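Broltix Hand-Held Gripper, Two-Jaw — Product Page and Good Practice Notes

Black jaws, rubbery pads, for tabletop handling work and demonstration recording.

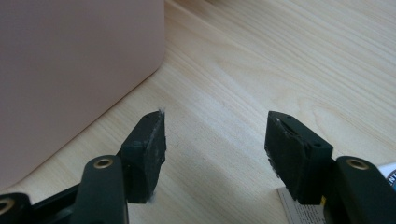 Vesna Nikolaidis asks whether the pad inspection interval in our notes is a rule or a suggestion, because her site treats every number on a product page as a rule. It is a rule if you want the pads covered under the service plan. If you don't have the service plan, it is our recommendation, and your own site procedure comes first. We have reworded the section on pads to make that clear.

Overview

The Broltix two-jaw gripper is held and worked by a person. It has the same jaw shape and pad size as the Broltix arm-mounted unit, so work done by hand can be repeated later on an automated cell without changing fixtures. Most buyers use it for one of two jobs: trying out grasps before a cell is built, or recording how a trained person does a task.

The tool has no motor. The jaws are moved by a trigger through a linkage. The opening between the pads at full trigger release is 110 mm. Anything wider than that needs to be picked by an edge, a handle or a flap, or left to a different tool.

Specifications

Jaw opening, maximum: 110 mm
Weight without camera bracket: 435 g
Trigger travel: 90 degrees
Jaw arms: black plastic
Eyelets: brass-rimmed, on the arms and linkage
Pads: replaceable, sold in pairs
Hand: left or right, no conversion needed
Storage: indoors, dry, out of direct sun

What's in the box

Gripper with pads fitted
Spare pad pair
Hex key
Cleaning cloth
Inspection card
Printed copy of the practice notes

The Zuvitz camera bracket is sold separately. So is the Poon wrist strap, which fits the rear loop on all units with the current handle. Older units have a closed loop that is too narrow for it.

Which rules apply

We get this question more than any other. The gripper is a hand tool. With no powered motion, it does not need guarding, an emergency stop or a restricted zone when a person uses it on a bench. Your normal workplace rules for hand tools apply, along with anything your site adds.

That changes when the hand tool is used next to a powered arm. Once a person with a gripper is inside the reach of a robot, the work has to be covered by the risk assessment for the robot cell. The assessment should name the hand tool as something the operator may be holding. A hand with a tool in it reaches farther than an empty one, and separation distances worked out for a bare hand will be short. Have the person responsible for the cell work them out again before anyone starts.

Do not bolt the hand-held unit to a robot flange. The handle is not rated for it and there is no approved adapter. The arm-mounted unit is a separate product with its own manual.

Good practice before a session

Clear the work surface of everything that isn't part of the task. Loose paper, tags and packing material can be dragged along by a pad, and in a recorded session they end up in every take.

Look at both pads. Remove lint, fibers and grit with the cloth supplied. Check the faces for cuts and for edges that have started to lift.

Work the trigger through its full travel with nothing between the jaws. Both arms should move together and stop together. If one lags, stop and see Jaw alignment.

Check the linkage points for play. Hold one arm still and try to rock the other. Slight movement is normal. A click is not, and a tool that clicks should be tagged out of use.

If a camera bracket is fitted, confirm that the view includes both pads at full opening and at full close. Write the bracket position on the session sheet.

Good practice during a session

Approach an object with the jaws already open. Opening them at the last moment tends to knock light items.

Pads should meet the object flat. On a box with rounded corners, take the flat sides and stay clear of the curve. A pad that lands half on a corner will slide off as soon as the load shifts.

Do not drag the pads along the table to get under something. It wears the lower edges first, and worn lower edges are the main reason for early pad replacement in the returns we see.

Keep the free hand out of the space between the jaws. There is no motor, but the leverage is enough to pinch skin badly.

Change operators or take a break after 90 minutes. The trigger is light but the motion is repetitive, and grip gets sloppy well before the operator notices.

If an object is dropped, finish the take and mark it. Don't delete it on the spot. Whoever reviews the session should decide what counts as a failed grasp, using the same written definition for every operator.

Pads

Scuffing on the gripping face is normal and does not affect hold by itself. A new pad is smooth and will take on a dull, slightly gray look with use. Replace pads when any of these is true:

A cut can be opened with a fingernail
An edge has lifted from the backing
The pad moves on its mount with the screw tight
The face is worn unevenly enough to rock on a flat plate

Always replace both pads. A worn pad facing a new one pulls objects to one side on closing, and grasps recorded that way won't match grasps recorded before or after.

The inspection interval is 7 days for tools in regular use. Tools that have been in storage should be inspected on the day they come out. Fill in the inspection card each time, including the times when everything is fine. A card with blank weeks can't be used for a service claim.

Clean pads with a cloth dampened with plain water. Solvents, alcohol wipes and silicone sprays will harden the surface or make it slick. If something sticky won't come off with water, replace the pads.

Jaw alignment

Close the jaws gently on a sheet of paper. It should be held evenly across the full width of the pads. If it pulls free from one side, loosen the pad screws a half turn, close the jaws by hand, and tighten again while they are closed. Repeat the paper test.

If the paper still pulls free, the linkage needs service. Do not open it up. The eyelets are pressed in at assembly and can't be refitted with hand tools. Send the unit back with the inspection card.

Records

Sites that follow the Claltar recording checklist will find that our inspection card uses the same order of items, so one can be copied straight to the other. For everyone else, we suggest keeping at least the following for each session:

Tool serial number
Operator initials
Pad change date
Camera bracket position, if fitted
Surface and objects used
Anything that was stopped, repaired or swapped partway through

Surface matters more than people expect. A pale tabletop and a dark one give very different footage, and a glossy finish will throw reflections as the tool moves. If the table is changed, start a new session sheet.

When recordings may show other people, their papers or their screens, get permission first and follow your site's privacy rules. Labels and paperwork on the bench are easy to forget. Turn them over or move them if they carry names or addresses.

Training

There is no license or certificate required to use the tool. We recommend that each new operator reads the practice notes, watches one full session, and then does a supervised session that is not kept. Sites with several operators should have them all practice on the same objects before real recording starts — differences in approach angle show up quickly when takes are compared side by side.

Warranty and service

The jaw arms and linkage are covered for one year from delivery. Pads are a wear part and are covered only under the service plan, with a complete inspection card. Damage from solvents, from use on a robot flange or from opening the linkage is not covered under either.

Repairs are usually returned with new pads fitted. If you need your old pads back for comparison, say so on the return form.

Ordering notes

Pad pairs from before June have a different screw length and do not fit current units. Check the letter on the pad bag: current pads are marked C. Orders for mixed units should list the serial numbers so that the right pads are packed.

Practice notes last revised November 2024. Printed copies of the earlier version can be recycled; the pad section is the only one that has changed.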